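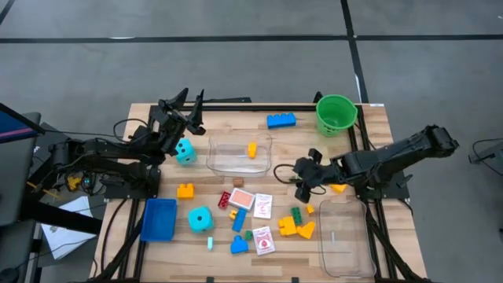

Setting Up the Sorting Table

I'm Marcelino Lins, and I wrote this part of the Horgan toy sorting guide after tidying more bricks than I care to remember. You'll want a wooden table with some elbow room, a bucket, and a clear container or two.

1. Wipe the tabletop and let it dry before anything goes on it.

2. Stand the bucket at the back. I like green (easy to spot from across the room!), but any color works.

3. Put the clear container within easy reach. One block at a time is fine while you're learning.

4. Keep the big dice off to one side. They're game pieces, so they get packed last.

Note: My whole collection is 787 pieces and I only ever bring out a few — trust me, don't tip out the lot.
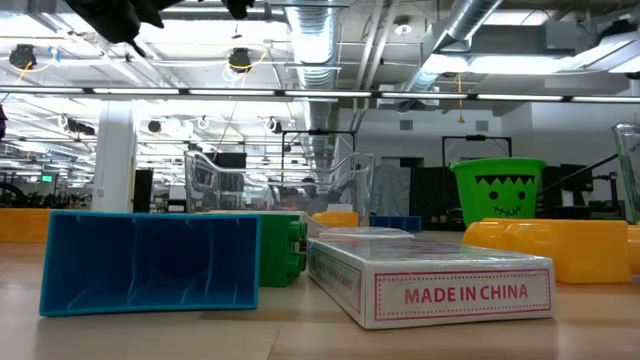
5. Now do the big bricks, blue and green first, then the yellow blocks. Turn each one over and check the hollow underside for crumbs.

6. Leave playing cards in their box, flat on the table. If you have a loose plastic lid, the top of the card box is a handy place to park it.

Caution: Move pitchers and glasses well back before you start reaching across. I keep drinks on another table now.

7. Put the lids on and carry the containers to the shelf one by one.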